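Mundlow Garden Club, minutes, 2019-02-25

Present: Jacobus Mkhize (chair), B. Baldursdóttir (notes), 12 members. Apologies from the Limia Street people, stuck at work.

Last minutes read, ok'd. One fix, the hose reel was bought by the club, not donated.

Plant sale. Set for May, first weekend if we get the church lot. Jacobus to call them again. Tables: we have 4, need more. Price tags to be done before, not on the morning like last time. Tomato starts, members to grow on at home and bring in labeled please. Long talk about whether to sell mint. Left open.
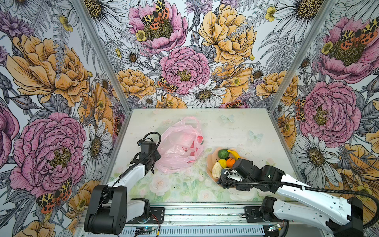

Moth night next. Pledosora trail group want to do a joint evening, white sheet and lamp, kids welcome. General yes. Jacobus asked would anyone know a tiger moth if they saw one, several didnt. The ones in the wallpaper print, orange with black spots, in among the peonies and daisies, are the sort of thing to look for, though local ones may be plainer. Caterpillars are the wooly ones, leave them be in the leaf piles. Date to be settled with the trail group.

Compost. Bin 2 full, bin lid gone again. Turning rota passed around, not many names on it. Around 40 bags of leaves still behind the shed, free to anyone with a truck.

Dues. Still owed by a few. Pay at next meeting or drop in teh box.

AOB. Shed key copies, Baldursdóttir to get two cut. Seed swap moved to after the sale.

Closed 8:50.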